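Graduate Research Forum > Applying and Funding > Small internal grants

Topic: Natcombe seed fund, worth it for a first project?

marrowfield
I'm a lecturer in social work, second year in the post. My department head wants me to put in for the Natcombe seed fund. My project would follow students who transfer in from two-year colleges and look at how they settle into their first job. The most I can ask for covers a part-time assistant for 10 months and not much else. Has anyone here held one? I'm trying to work out if the reporting is heavy for the size of the award.

tall_order
Held one, finished last January. The reporting is two forms and a short talk. The forms are fine. The part that took time was the budget, which has to be split by quarter before you know when anyone will be hired. I moved money between lines twice and had to get a signature each time.

pell_quad
I'd say skip it. You will spend a summer writing for a sum that buys you one assistant, and the assistant will leave for a full-time job halfway through. Mine did. Put the same hours into a Yule application and ask for three years.

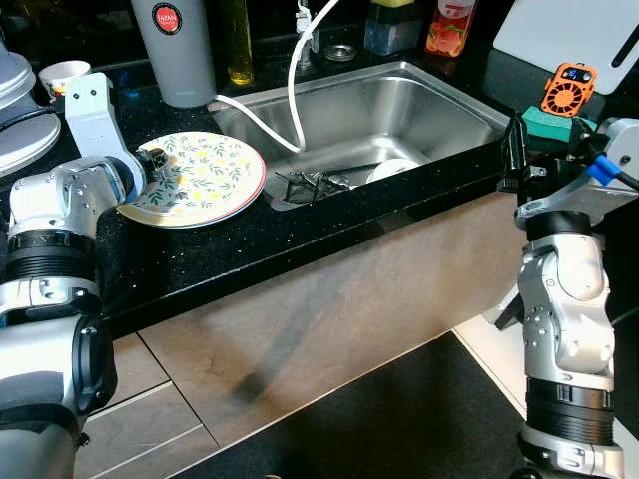 tall_order
A Yule panel wants pilot data, and a new lecturer mostly doesn't have any. That is what the seed money is for. I got 28 interviews out of mine and they went straight into the next application. As for the summer of writing, the form is six pages. I wrote most of it at home. It took me nine evenings.

marrowfield
Thanks, both. Can I ask about the sample? The guidance says "adequate to the aims" and stops there. I was planning a survey first and then interviews with a smaller group.

pell_quad
For a survey they will want to see your response rate worked out. We mailed 321 graduates and the reviewers still said our plan for chasing non-responders was thin. If you are following the same people over time, expect to lose a lot of them between the first wave and the second. Graduates change their email addresses the week they leave.

quietcarrel
Get a personal email and a phone number at the first wave, and get consent to use both. Put that in the ethics application from the start. Amending it later held us up for six weeks.

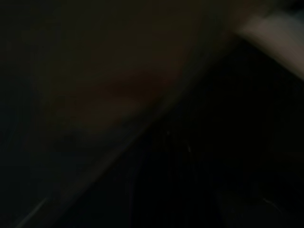

quietcarrel
Also, on the scale you use for career identity, check who owns it before you write it into the methods. We had planned on the Giller inventory and found we needed written permission plus a fee we hadn't budgeted. My co-applicant and I each thought the other had sorted it, and when we went back through our notes there was nothing on the subject that either of us could read with any confidence. In the end we used a shorter free scale, and the reviewers did not mind.

pell_quad
I don't agree on the shorter scale. If you ever want to compare your results with earlier studies you need the same measure they used. Pay the fee. Put it under materials.

quietcarrel
That depends on whether the money is there. With a seed award it usually isn't.

tall_order
Agree with quietcarrel on this one. You can run the long version later if you get the bigger grant.

marrowfield
I'm leaning toward applying. One more question. Do they accept a co-applicant from another campus? I have a colleague at Widau who did her doctorate on transfer students and I'd like her name on it.

pell_quad
They didn't when I applied.

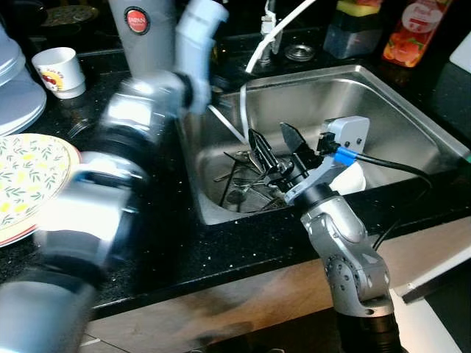 Ishbel Halliday
Forum Moderator, Funding Boards
8 April 2021

The rule on co-applicants has changed since pell_quad applied. A co-applicant from another campus is allowed, including Widau, but the money has to be held by the lead applicant's department. The co-applicant needs a letter from their own head confirming the hours. Please send any question about a particular application to the fund office, as we can't rule on eligibility in the thread.

I have also moved two posts about travel money to the conference board.

pell_quad
Fair enough, I stand corrected. I still think the award is too small.

marrowfield
That settles it for me, I'll write to my colleague tonight. tall_order, would you be willing to share your quarterly budget with the names taken out?

tall_order
Sure. Send me a message with your work email. It's the version after the second change, so ignore the travel line in the third quarter.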